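Chapter 9
Watching a Robot Work: The Site Visit
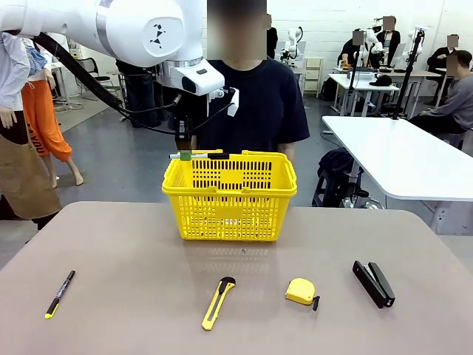

Most people who end up buying, programming or working beside a robot first meet one on a visit. The visit may be an open day at a supplier, a demonstration put on for one customer, or an hour in somebody else's plant arranged by phone. Whichever it is, the visitor usually has limited time, a noisy room and a host who knows far more than they do. This chapter is about using that time well.

Chapters 7 and 8 dealt with grippers and with the layout of a work cell. You should be comfortable with the terms reach, payload, cycle and fault before going on. If you are not, go back to the glossary at the end of Chapter 7.

What you will learn

By the end of the chapter you should be able to:
prepare a short list of questions before a visit
tell a demonstration from a production run
time and record a task without getting in the way
note what people do during the task as well as what the machine does
write a one-page visit report that someone else can use

9.1 An open day at Desow

We will follow one visit through the whole chapter. In February a class of second-year automation students went to an open day at Desow, a firm that builds and tests handling systems for small warehouses and mail-order shops. The class was led by their instructor, Ritva Oksanen. Their host was Ailbhe Ó Flaithearta, the applications engineer in charge of the picking work.

The task on show was basket filling. Small goods are placed on a table, and a robot arm picks them up one at a time and puts them in a shopping basket. Desow chose stationery and hand tools for the day: markers, a utility knife, a tape measure, a stapler. These are ordinary goods, and they make a better test than they seem to. A marker is thin and can roll. A stapler is long and heavier at one end. A tape measure is short and thick, so the fingers have to open wider for it than for a pen. A two-finger gripper has to manage all of them without a change of tool.

The arm ran a program that Desow calls Jeseo. The name covers the whole chain of finding an item, choosing where to grip it, lifting it and letting it go over the basket. An older program, Eskola, was kept for comparison. Eskola needs each item to be placed at a taught position. Jeseo does not, and much of the afternoon was spent on what that difference means in practice.

The students arrived at one o'clock. They were given a safety talk of ten minutes, shown where they could stand and told which stop button belonged to which arm. Several arms were in use in the same room that day, so the last point mattered. Ritva had the students walk to the button and back before anything moved. We recommend the same on any visit.

9.2 Before you go

A visit without questions turns into a tour. Tours are pleasant, but they leave you with the host's view of the machine and little else. The Desow group wrote their questions in class the week before and cut the list down to the following.

How is an item's position found, and how often is it found wrongly?
What happens after a missed pick?
Who resets the table, and how long does it take?
Which items has the system been tried on and failed with?
How many picks have been logged, and under what conditions?

Notice that none of the questions asks how fast the robot is. Speed is easy to see for yourself. Ask the host for the things you cannot see in an hour.

The fourth question is the one hosts are least ready for. Ailbhe answered it directly. Loose sheets of paper, clear plastic sleeves and anything in a soft bag were all poor, and the firm had stopped offering the system to customers who shipped mainly those goods. An answer of that kind is worth more to a buyer than a page of figures, and it should go in your notes word for word.

9.3 Demonstration or production?

A demonstration is set up to be watched. The items are usually known, the lighting is steady and an engineer is close by. A production run has none of those comforts. There is nothing dishonest about a demonstration, but a visitor who treats one as the other will reach the wrong conclusion.

Three signs help you decide which you are looking at. The first is how the items arrive. If a person lays them out with clear space between them, part of the work has already been done. If they come tipped from a tote, the robot is doing more. The second is whether the same items come round again. The third is what the staff do when something fails. In production they follow a written routine. In a demonstration they often step in by hand and carry on.

At Desow the goods were set out in a row at the front of the table with the basket behind them. Every item could be reached from above and none touched its neighbour. Ailbhe told the students this was the easy layout and that they would see a harder one later. At half past two the items were pushed together in a heap, and the group watched the number of missed picks go up. It was the most useful part of the visit – several of the reports gave it more space than everything else together.

If your host does not offer a harder layout, ask for one. Be polite about it and accept a refusal. A refusal also goes in the notes.

9.4 Reading the log

Desow kept a log of every pick attempted during the trial that led up to the open day, and let the students copy the summary. It is shown below as they wrote it down.

Picks attempted, separate layout: 1000
Picks attempted, heaped layout: 430
Baskets completed, Jeseo: 332
Baskets completed, Eskola: 331

At first sight the last two lines suggest the programs are equal. They are not a fair comparison, and Ailbhe said so. The Eskola baskets were all filled from taught positions, with a person placing each item against a printed outline. The Jeseo baskets included both layouts. A count of finished baskets hides the labour that went into laying out the table, and in this case the labour was most of the difference.

The lesson carries over to any log you are shown. Find out what was counted, when the counting started, and whether a person's help made a result count as a success. If the host cannot tell you, write the figure down with a question mark beside it.

9.5 Watching the people

Students tend to watch the arm. It is large and it moves, so this is natural. Try to spend at least one full cycle with your eyes on the staff instead.

Note who stands at the table and what they do between cycles. Note how often somebody looks at a screen, and whether they look before or after a fault. Note where people put their hands. One pair in the Desow group did nothing else for twenty minutes. They found that resetting the table took longer than filling the basket, and that the person resetting it walked around the same corner each time to fetch the basket. A small change to the layout of the room would have saved more time than a faster arm.

Desow has another site, at Gosport, where the reset is done from a tray beside the table. The class did not visit it, but Ailbhe described the arrangement and drew it on the whiteboard. You will use her layout in Exercise 4.

9.6 Manners on a visit

Stay where you are told to stand. Keep bags and coats off the work tables. Ask before you take a photo and ask again before you share it. Do not pick up an item from the table, even if it has fallen over, unless you are invited to – the program may still be running when the arm is still.

Ask your questions of the person doing the work as well as the person giving the talk, but wait for a pause in the cycle. Thank both of them by name in your follow-up message and send them a copy of your report if they would like one.

9.7 Writing it up

Write the report the same evening. Keep it to one page and put the facts before the opinions. State the task, the items, the layout and whether you saw a demonstration or a production run. List the faults you saw and what was done about each. Give the host's answers in the host's words where you can. Your own judgement goes last, under its own heading, so that a reader who disagrees with it can still use the rest.

Section 9.8 works through two of the Desow reports line by line. Read both before you look at the marking notes, and decide which one you would rather be handed by a colleague.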